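I'm looking for people who still darn, patch and mend their own clothes, and if that's you (or your mum, or the man next door who does his own trouser hems), please read on!

I run a small mending newsletter called Stindmont, which goes out every other Thursday to 3,307 readers. It started as me moaning about socks. Over the winter I got it into my head to put together a proper study of how people mend at home - what they bother with, what they give up on, where they learned it - and the Somogyi Fund has very kindly given me enough money to do it without eating toast for a year.

**What I'd be asking of you**

You'd keep a mending diary for 5 weeks, starting in February. Every time you fix something, or look at something and decide not to, you jot it down: what it was, what was wrong with it, what you did and how long you spent. A few lines is plenty. I've tried it myself and most entries took me less time than threading the needle. At the end we'd have a chat over the phone, an hour at most, and I'd love it if you had one mended thing near you while we talk.

I don't mind how good you are. I had a trial run with a few readers last year and the wobbliest darns came with the best stories, so please don't rule yourself out because your stitches look like a hedge.
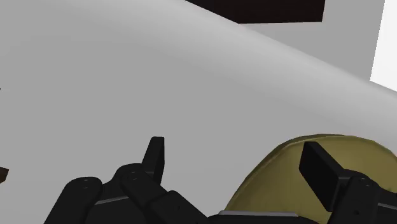
*Black fingers reaching towards an olive dome, computer render.*

**Who I'm after**

- Anyone over 18 living in the UK
- People who've mended at least one thing in the past year (buttons count, iron-on patches count)
- A good mix of hand sewers and machine sewers, and I'm very short of knitters who repair their own jumpers
- People who mend for work are welcome too, but tell me so, as I've a slightly different diary for you

You don't need a computer. I can post you a paper diary with a stamped envelope, and I'm quite happy reading handwriting.

**What you get**

A £40 voucher for Flallell, the haberdashery, sent once your diary is back with me. If you have to stop halfway, you'll still get half. Everyone also gets a printed copy of the finished booklet, which Stultulico are printing for me - they did my last one and the paper was lovely.

Your name won't appear anywhere unless you want it to. I'll keep the diaries in a locked drawer until the booklet's out, then post them back or shred them, your choice.

**How to join in**

Write to me at Stindmont, PO Box 482, or just reply to the newsletter if you already get it. Tell me roughly where you live, how you like to be contacted, and the last thing you mended. If it went badly I want to hear that as well! I'll write back to everybody, though it may take me a week or so as I do all the post on my own in the evenings.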